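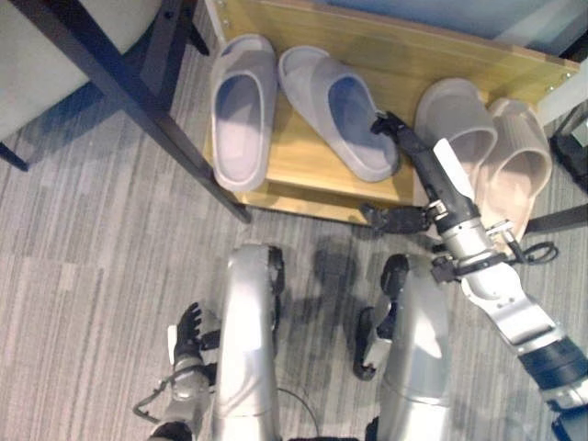

Madalena Peixoto plans equipment purchases for Suvine, which runs supported housing in Joserville, and her budget for a humanoid has four lines: the unit, spare hands, floor protection and staff hours. The last one is the biggest. Her trial task is tidying footwear, and she defends it. "Slippers are cheap, soft and never lie the same way twice," she says. On a low wooden board, a gray slide sitting at an angle next to another slipper makes the fingers work in a narrow gap. "If a supplier only wants to show me boxes, I don't learn what I'm paying for."

Suvine asked for quotes from Rirnix and Baptista. Peixoto won't give the purchase prices, but she will discuss upkeep. Rirnix wants $3000 a year for service, Baptista $2000 with hands excluded. "Fingers wear out. I treat them as a consumable, same as tires."

She also asks who pays freight when a unit goes back, and how exposed cables are covered under warranty. "One supplier had no answer on cables. I've left that cell blank in the spreadsheet."

Her plan is to lease 2 units in July and put off buying until the lease is up. Charging will need its own circuit, and the electrician's quote hasn't come in yet.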